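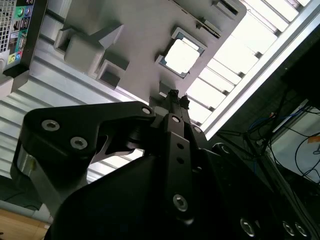
Skip to content
Home Diary Older entries Garden Write to me
This site uses cookies to remember your settings. OK No thanks

November 11, 2024

Home late, feet sore, and I've eaten nothing since noon but a paper plate of cookies, but I want to get this down before it goes fuzzy. I finally went to the open day at Plaltley! I've been meaning to go since March, when I first saw the poster up at the library, and then I nearly missed it anyway by driving straight past the turn and having to go all the way down to the Nullwood bridge and back (507 is the building number, and it is painted on the one side you can't see from the road).

They took us through in groups, and ours was the last of the afternoon. I had pictured car factory robots, great big orange things behind a fence, so it was a surprise to walk into a room with wooden furniture in it, like somebody's study, and a metal bench with a desktop computer lying open on its side. It was a Dell, much like the one I had under my desk for years and cursed at most mornings. The project is called Stitier, and the idea is to have robot arms do the fiddly jobs inside a computer, the small parts that people put in and take out by hand.

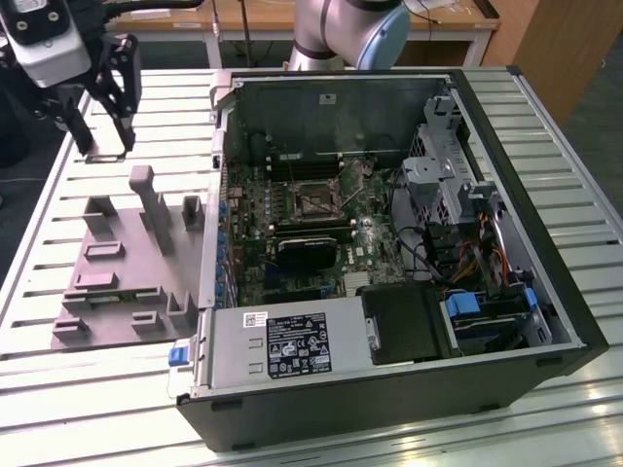

I got a good spot near the front, thanks to a kind man who saw me standing on tiptoe, and I'm afraid I kept it for the full 40 minutes. Our guide was patient with us. She said the hard part is how little room there is in there, what with the cables and the metal cage, and I thought of the time I put memory in my old machine with a butter knife on the table beside me (I don't remember why the butter knife) and my heart going like a drum. I told her about it afterward and she laughed and said she'd heard worse.

There were two arms, and I had my favorite within a minute, the way you do with puppies. It's the one with the black fingers. I asked whether they had names and was told no, so I've been calling it Baek in my head, after the street where I parked.

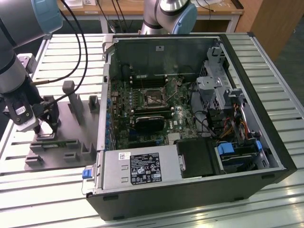
Baek over its gray tray, with the little green board lying in the groove.

I asked far too many questions. Does it mind if the computer gets bumped? What does it do when a part is stuck? The answers were long and I followed maybe half, but I liked that she said "we don't know yet" more than once. A boy next to me wanted to know if it could build him a gaming computer by Christmas, and she told him to ask again when he was 40, and he looked so crushed that she gave him a sticker.

Afterward there was coffee in the hallway and a guest book to sign. I was visitor 54, and I wrote something gushing that I hope nobody reads too closely. Then I sat in the car a while with the heater on, thinking about my old computer, still out in the garage under the Christmas boxes. I might bring it in this weekend and take the side off, just to have a look.

Must call the dentist tomorrow. And buy bread.

Print this entry E-mail this entry
Older Newer Top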